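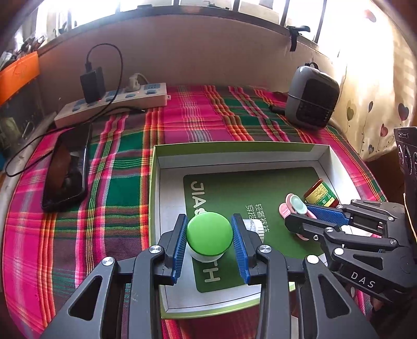 Small round jar with a green lid, over an open box lid on a striped plaid bedspread.

Clilaretti publishes picture books and early readers from a two-room office above a print finisher. It has put out 43 titles, all of them meant to be read aloud by an adult to a child under eight. The senior editor, who has handled every one of those books, agreed to talk on the condition that the conversation stay on method. She did not want to be named, as house policy is that editors stay off the page.

The method begins with length. Clilaretti will not look at a picture book manuscript over 700 words.

"The limit comes from timing," she said. "We read each text out loud at bedtime speed, with a stop at every page turn. At 700 words, the reading runs close to the length most parents told us they would do twice in one night. Past that, they start skipping lines. Once a parent skips lines, the writer has lost control of the book."

One exception has been made. Clumusent, a story about a ferry that runs between two islands, came in at 773 words and was printed at that length. The editor spent a full February on it.

"We tried to cut the extra 73 and the refrain broke," she said. "The ferry calls at each dock in the same words, and the child is supposed to join in by the third dock. If you drop a dock, there isn't enough repetition for that. If you shorten the call, it stops scanning. So we left the text alone and gave it more white space."

Each text that passes the first reading is set in a plain dummy of 14 spreads, without art. The dummy goes to readers outside the office, who mark three things in pencil: where they stumbled, where they took a breath, and where the child interrupted. The editor puts the marks from all copies onto a single master.

"A stumble in one copy may be the reader. The same stumble in four copies is the sentence," she said. "Usually it is two stressed syllables side by side, or a name that looks easy and isn't."

Names are a frequent problem. The lead character in the Ciline books, a series about a girl who repairs kites, had a longer name in the first draft. Readers said it three different ways. The author changed it after the second dummy.

Interruptions are handled separately. The editor does not treat them as faults. If children ask a question at the same place in most copies, she checks whether the next page answers it. If it does, the page turn stays where it is. If the answer comes two or more pages later, she asks the author to move it up.

Asked whether this approach flattens a writer's style, she said it can.

"Yes, if you take every mark as an order. I have done that, and the book was smooth and dull. We still have boxes of it." She would not give the title. Her current practice is to send the author the marked master with no suggested wording. Authors may reject any mark, and about the only thing she asks for in return is a recording of themselves reading the line as they hear it.

Illustration starts after the text is locked. Sketches are checked against the same 14 spreads, mainly for pace. A spread with a crowded picture and a long text gets one or the other reduced. The editor prefers to cut the text at that point, although the illustrator is normally asked first, as the change is cheaper in pencil.

Paper stock and binding are discussed at the sketch stage too. Clilaretti moved its early readers to a sewn binding after returns showed pages coming loose at the center fold. The picture books had been sewn from the start.

The next release is Queiroz, a bedtime story set in a bakery, due in February. The text is 612 words after three dummies. The remaining question is the last page, which has a single line. Some readers closed the book before reaching it.

"They thought it was over on the page before," the editor said. "Either that page is too final or the last one isn't needed. I have both versions on my desk. The printer wants one of them by the end of the month."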